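The Arm by the Coffee Machine

A week with the small crew that sets up, fusses over and now and then rescues one kitchen robot

The first thing they do in the morning at the Flurkthorpe workshop is put the arm to bed. I know how that sounds. What it means is that before anybody asks it to work, they send it to its resting pose, folded up with the wrist tucked in, and watch how it gets there. If the folding looks smooth, the day can start. If there is a hitch anywhere on the way down, the day starts with a hex key.

I spent most of a week in March with the crew, who look after exactly one machine and are very fond of it. They call the whole setup Kikia, by which they mean the arm, the counter it serves, the controller on its shelf and the simulated copy of the kitchen that lives on a computer by the window. The arm by itself doesn't have a name. "It's just the arm," I was told, a little sternly, as if I had asked whether the toaster had one.

The job sounds modest enough. Kikia is meant to reach over a kitchen counter, work a coffee machine, and hand things along to a person who would find the reaching hard. Anyone who has ever tried to write down how they make a cup of coffee (go on, try it, and don't leave out the part where you move the sugar) will have an idea of how much trouble is packed into that.

Most of the trouble gets sorted out on the screen first. The crew built their kitchen in software down to the drawer pulls, and every change in the setup is made there before a bolt is touched in the workshop. Want the base a hand's width to the left? Move it in the computer, run the motions overnight, and come in the next day to find out which cupboard you would have hit. There was a batch like that waiting when I arrived, 300 runs of the same reach, and I got to sit with a mug of my own and watch a good many of them go by. 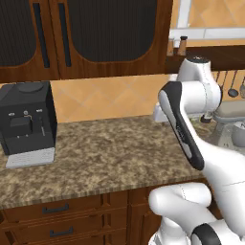

The simulated kitchen, with the arm reaching in over the granite counter and the coffee machine at left.

You start to see things after a while. The hand gets all the attention when people talk about robots, but the crew hardly looked at it that morning. They were watching the elbow. An arm with this many joints can put its hand in the same spot with its elbow in all sorts of places, and some of those places are no good at all in a room with cabinets. They would stop a run, swing the view round, talk for ten minutes about a few degrees of bend, and start it up again. One of them keeps a notebook of poses he doesn't like. The reasons written next to them were not very technical. "Looks cramped" came up a lot.

Then comes the part where the real machine has to agree with the pretend one, and this took the better part of two days. The base gets bolted down and checked with a level. A pointed steel probe goes on the end of the arm, and the arm is told to touch 18 small marks stuck around the counter, one after another, while somebody crouches with a flashlight and calls out how far off the point is. The numbers go into the computer, the computer shifts its idea of where the counter sits, and round they go again. My back hurt just from watching. By the second afternoon the probe was coming down on the marks so neatly that I caught myself clapping, which got me a look, and then a biscuit.

The looking after is quieter work. Every joint is wiped down with a barely damp cloth at closing time, and coffee grounds are treated like sand at a wedding. They get into everything. The cables are checked by hand, with two fingers run slowly along the whole length, feeling for a kink or a flat spot. Once a month the bolts at the base are tested against a torque wrench that lives in its own drawer in its own felt wrapper and is not lent out. The brakes get a listen too. Each joint clicks when its brake lets go, and the people who work with the arm every day know those clicks the way you know which stair creaks at your mother's house.

One of the clicks had gone wrong on the Sunday before I came. It was the shoulder, and the sound had turned from a snap into something more like a cough. The spare part came from Tilahun, a small supplier the crew speaks of very warmly, and the swap itself took some 35 minutes once the cover was off. Getting the cover off took longer. There was a screw, there is always a screw, and the language around that screw was not for a family magazine. After the new brake was in, they held the arm up by hand with a padded stand under it, powered the joint, let go of the power, and waited to see whether it would sag. It held. They did the same thing again before anyone would take the stand away.

And then, of course, all those marks on the counter had to be touched again, since a shoulder that has been opened up can't be trusted to sit quite where it sat before. I asked if that was discouraging. Everyone looked puzzled. They seemed to think of it more like tuning a piano.

The next step is a second counter, a higher one, for a trial kitchen in Poresen. It already exists on the computer, and the elbow has already hit the cupboard in it. On my last afternoon they were trying the base turned a little toward the wall, with the notebook open on the desk and the kettle on, and they were still at it when I went out to find my bus.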